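Pristov Users Forum > Networking and Name Resolution > Solved

Thread: Lookups stall for a few seconds, then work fine, then stall again

Opened by: Tumelo Zulu
Saturday, November 25, 2023
Status: Solved

Hello all, and sorry in advance for the length of this. I've been putting off writing it up because every time I sit down to do it the problem goes away for an hour and I convince myself it's fixed (it never is).

I run a small server at home called Fledemero. It does the file sharing, a bit of printing, and since August it has also been the DNS resolver for the house. It runs Pristov with the stock unbound package, and the router, a Ketier box from our provider, hands out Fledemero's address to everything over DHCP. For the first couple of months it was lovely, really quick, and I was rather pleased with myself.

Lately, though, web pages hang before they start loading. The browser sits there saying it's looking up the host, and then the whole page arrives at once as if nothing had happened. My daughter's laptop does it, my phone does it, the desktop does it. Once a name has been looked up it's fine for a while, which fits with the cache doing its job.

What I've tried so far:

Restarted unbound. Better for a bit, then the same.
Restarted the router. No change.
Swapped the network cable and moved it to a different port on the switch. No change.
Turned off the firewall on Fledemero for an evening. No change, and I've turned it back on.
Ran dig against Fledemero from the desktop. Most answers come back instantly, but every so often one takes three seconds or more, and I can't see a pattern in which names do it.

I haven't touched the unbound configuration apart from the listening address and the access-control line for our own subnet. Any ideas very welcome, and please assume I know less than I sound as if I do.

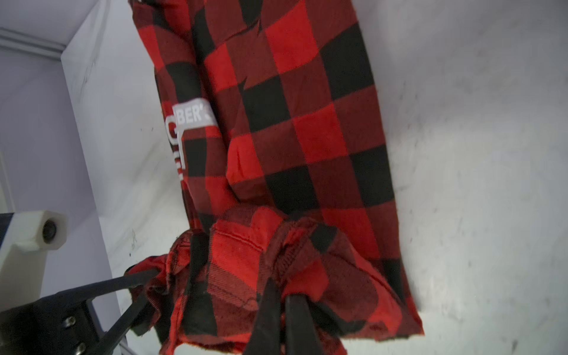
Red and black check flannel, label side showing.

Reply from: Estela Paredes

Hello Tumelo, and no need to apologise, I'd far sooner read a long post than have to drag the details out one at a time!

Two questions to begin with. Does Fledemero have an IPv6 address, and does IPv6 really work from it? I ask because a resolver that thinks it has IPv6 will happily try to reach the name servers that way, and if the packets go nowhere it has to wait for a timeout before it tries another address. That would look a lot like what you're seeing, and it would come and go depending on which server it happened to pick.

Could you run these on Fledemero itself and paste what you get?

ip -6 addr show
ip -6 route show
ping -6 -c 4 followed by any outside host you know has an IPv6 address

Also, please turn the logging up a little. Put verbosity: 2 in the server section, restart, wait for a stall, and have a look at what it was doing at the time. Do remember to turn it back down afterwards or you'll have an enormous log by next week (ask me how I know).

Reply from: Tumelo Zulu

Thank you Estela, that was quick! I had to wait until the house was quiet before restarting things, as there was a film on.

There is an IPv6 address, a proper global one as well as the fe80 one, and there's a default route pointing at the router. But the ping gets nothing at all:

4 packets transmitted, 0 received, 100% packet loss

I tried the same from the desktop and it's no better there. The log is a bit beyond me, but during a stall there were several lines in a row with IPv6 addresses in them, and then an IPv4 one, and straight after that the answer came through.

I did wonder about the router, so I went into its pages, and there's an IPv6 section which is switched on. I don't remember switching it on. The firmware is newer than the one I wrote down in my notebook, so I suppose it has updated itself at some point.

Reply from: Estela Paredes

That's the one, I'm fairly sure. The router is advertising an address and a route to everybody, but nothing is getting through beyond it. Your browsers cope because they try both and take whichever answers first, so you'd only notice it in the lookups.

There's a quick way to check. In the server section of unbound.conf add:

do-ip6: no

Then run unbound-checkconf, which will tell you if there's a typing mistake before you take the house offline, and restart the service. You'll still be able to look up AAAA records with that setting. It only stops unbound from using IPv6 to send and receive its own queries.

If that cures it, leave it in place and ring your provider about the IPv6 side when you've the patience for it. Once they have it working you can take the line out again.

Reply from: Tumelo Zulu

Done, and what a difference. I wrote a little loop that looks up names from a list, 1000 of them, none of which I'd visited lately, and left it running while I made supper. Before the change I'd stopped a similar run partway through with 57 slow answers already. This time there wasn't a single one over a second.

I've put the verbosity back to 1 and made a note of the do-ip6 line in the notebook with the reason next to it. I'll ring the provider on Monday and ask them about the router.

One last small thing, if you're still reading. Should I do the same on the spare machine, Tuominen? It has unbound installed as a fallback but isn't handed out by DHCP yet.

Reply from: Estela Paredes

Yes, I would. It's on the same network and would run into the same trouble the first time you needed it. Same line, same check, then restart.

Marking this as solved, but do post again if the provider tells you anything useful.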